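Priltomico pottery works, open day, August

The leaflet said 600 pieces a day leave the kilns at Priltomico, and that visitors would see "every stage of the craft." We saw two stages, glazing and packing, and a film about the others.

I went with low expectations, having done the Kamath glassworks tour last year, and they were mostly met. Parking was in a field on the Clameck side, a long walk from the gate with no shade. Tickets were $7, or free if you spent 20 in the shop, which tells you where they would like you to end up.

The glazing room was the good part. You stand behind a rail and watch bowls go into a vat of what looks like dishwater and come out chalky. Our guide claimed the blue is made to the same recipe as when the works opened. I asked which recipe, given that the old one must have had lead in it, and she said the new one was "the same in spirit." Fine.

Then the film, with a lot of slow clay and piano music. The kilns themselves were closed to us for insurance reasons. I have heard that at Tresov they let you look through the spy hole while it is firing, and I can't see why a bigger company with more staff can't manage it.

The shop had seconds at prices I would call firsts. I turned over a good number of plates and could not find the flaw in most of them, so either the standards are very high or the word means something else here. I bought a butter dish anyway – the lid fits badly, so that one is a real second.

Lunch was a cheese roll from the trailer by the gate. Toilets clean. Go early if you go, as the glazers stop at 2 and after that it is just the film and the shop. 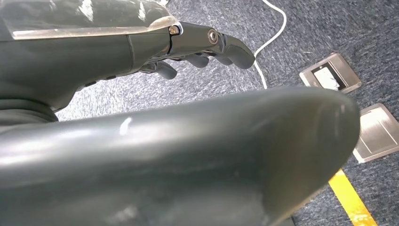

On the carpet.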